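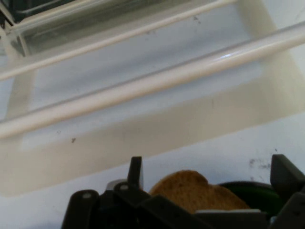 Boletín informativo n.º 17 · Página 4

Servicio de Desayuno Escolar de Flunau
Preguntas frecuentes de las familias

Texto revisado el domingo, 1 de septiembre de 2019. Sustituye a la hoja entregada con la matrícula en julio.

¿Quién puede solicitar plaza en el servicio?
Puede solicitarla cualquier alumno matriculado en los centros de Flunau y Milham, desde el segundo ciclo de infantil hasta el último curso de primaria. El alumnado de secundaria dispone de un servicio propio, que se tramita en la secretaría de su instituto.

¿Cuántas plazas hay?
El servicio cuenta con 400 plazas: 200 en el comedor de Flunau y 200 en el de Milham. Las plazas no son intercambiables entre comedores durante el curso, salvo traslado de matrícula.

¿En qué horario se presta?
Los comedores abren a las 7:30 y dejan de servir a las 8:40. El alumnado que llegue después de esa hora pasará directamente al aula. La recogida de mesas termina a las 8:50, momento en que los monitores acompañan a los grupos de infantil hasta sus clases.

¿Qué se sirve?
El desayuno ordinario se compone de pan, leche o bebida vegetal, y fruta de temporada. Los martes y jueves se añaden cereales sin azúcar. El pan es integral de lunes a jueves y blanco los viernes, y se ofrece tostado o sin tostar según prefiera cada alumno. Para acompañarlo hay aceite de oliva, tomate rallado y queso fresco. La mermelada se reserva para los viernes.

¿Por qué se retiró la bollería?
La bollería dejó de servirse el curso pasado, al renovarse el contrato de suministro con Panificadora Mamo. El nuevo pliego exige harina integral en la mayor parte de las entregas y limita la sal del pan. La medida se comunicó a los consejos escolares de ambos centros antes de aplicarse.

¿Cómo se gestionan las alergias e intolerancias?
La familia deberá presentar un informe médico con menos de un año de antigüedad junto con el formulario B. Hasta que ambos documentos consten en el expediente, el alumno no podrá utilizar el comedor. El pan sin gluten llega envasado individualmente, se guarda en un armario aparte y se tuesta en un aparato reservado a ese fin. No se admiten alimentos traídos de casa, ni siquiera en envase cerrado.

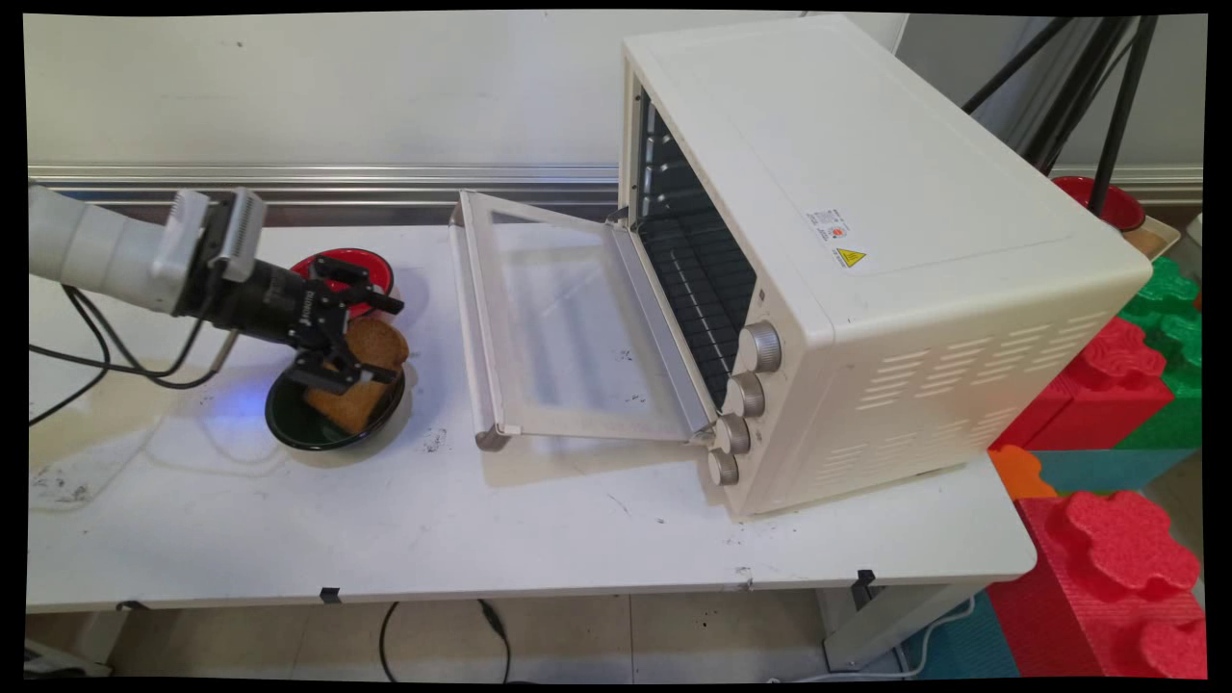 Mylene Policarpio pregunta si el pan tostado no resultará demasiado duro para los niños de tres y cuatro años, y pide que se les retire la corteza.

El servicio agradece la consulta. En las mesas de infantil el pan se presenta sin tostar, cortado en tiras, y el personal retira la corteza cuando la familia lo ha indicado en la casilla correspondiente del formulario A. Esta indicación puede modificarse en cualquier momento del curso mediante una nota dirigida a la coordinación del comedor.

¿Cuánto cuesta y cómo se paga?
La cuota es mensual y se domicilia en los cinco primeros días hábiles. Las tarifas vigentes están expuestas en el tablón de cada secretaría. Las familias numerosas y las perceptoras de ayudas municipales tienen derecho a una reducción, que debe solicitarse de nuevo cada curso.

¿Se devuelve el importe de los días no utilizados?
Solo en ausencias de cinco o más días lectivos consecutivos, justificadas por escrito. La devolución se practica como descuento en el recibo siguiente. Las excursiones organizadas por el centro no generan descuento; en esos días se entrega un desayuno en bolsa.

¿Puede utilizarse el servicio en días sueltos?
Sí, siempre que haya plazas libres y se avise antes de las 14:00 del día lectivo anterior. Los vales de día suelto se adquieren en secretaría y caducan al terminar el curso.

¿Qué ocurre con el transporte desde Cludolbridge?
El autobús de Cludolbridge adelanta su salida para llegar a Flunau a las 7:50. El alumnado transportado que no tenga plaza en el comedor permanecerá en la biblioteca hasta la apertura de las aulas.

¿Cómo se presenta una queja o sugerencia?
Por escrito, en el registro de cualquiera de las dos secretarías, a la atención de Amado Macaraeg, coordinación del servicio. El plazo de respuesta es de diez días hábiles. Las quejas relativas a la calidad de un producto deberán indicar la fecha y el comedor en que se sirvió.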